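In praise of the dull gripper

I have spent most of February swapping fingers on a robot arm, and I want to make a case for the plainest pair in the drawer. Two flat pads, one motor, nothing clever. I love them!

Our group had three candidates. There was a soft three-fingered hand from Rovau (gorgeous to watch, like a sea creature waking up), a suction cup on a spring, and the parallel jaw that Bo-ram Yeo had bolted on years ago and never bothered to replace. Kyu-ri Choo wrote the test list, and she was strict about it: 470 grasps for each gripper, same toys, same arm, same controller, and no fiddling with the settings halfway through.
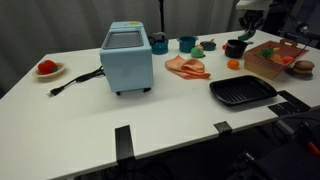
The toy kitchen we use for grasp trials, cloth and grill pan included.

Toys are a brilliant test, and I wish more people took them seriously. A tangerine rolls if you nudge it. A pan handle wants to be held one way and a kettle handle another. And then there is cloth, which has no right way up at all, and which taught me more in one afternoon than a whole shelf of wooden blocks ever did.

The soft hand was lovely on fruit. I'd happily use it for fruit all day. On thin handles it sort of hugged the air, and every time we changed the fingertips we lost 30 minutes getting the controller to agree with us again. Suction did well on smooth, flat things and sulked at the cloth. The old jaw missed plenty too, but its misses were easy to read: too high, too far left, closed too soon. You look, you shift the target a little, you go again. Han-gyeol Nam had it picking up the cloth by a fold before lunch.

That is what excites me. When a simple gripper fails I can usually see why, and the next try is better for it. I'd take that over a prettier hand for any group starting out, and I'd spend the savings on a second camera, mounted low, where it can see under the fingers. Ours goes on next, and Kyu-ri is already writing another list.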